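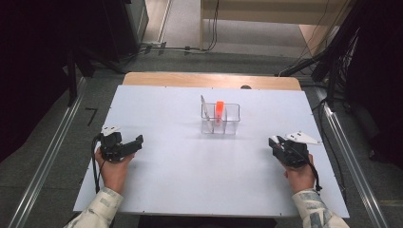 In praise of the big shared table

I have become a complete bore on the subject of tables, and I'm not sorry! Give me one long, plain table that everybody in a building has to share and I'm happy for the day.

The old library at Lolby had one, with room for 17 chairs if people were friendly about elbows. On a Sunday you'd get homework at one end, a jigsaw in the middle and two people at the far end arguing over a bus timetable (quietly, mostly). Then came the refit, and now there are 12 little booths with high sides. They're smart and they're quiet, and I have yet to hear a stranger say good morning in one.

I do see the case for booths. Some work needs a door, or at least a wall. But a shared table teaches you things so gently that you hardly notice: how to move your papers over, how to ask for the scissors, how to be near someone else's project without poking your nose in. I learned to darn a sock that way, from a woman whose name I never found out, and the heel is still holding.

The new hall at Casero has £690 left in its furniture fund, and there's talk of desks with dividers. Please, Casero, buy a table! Get the longest one that will go through the doors, and don't worry if it picks up a few scratches by June.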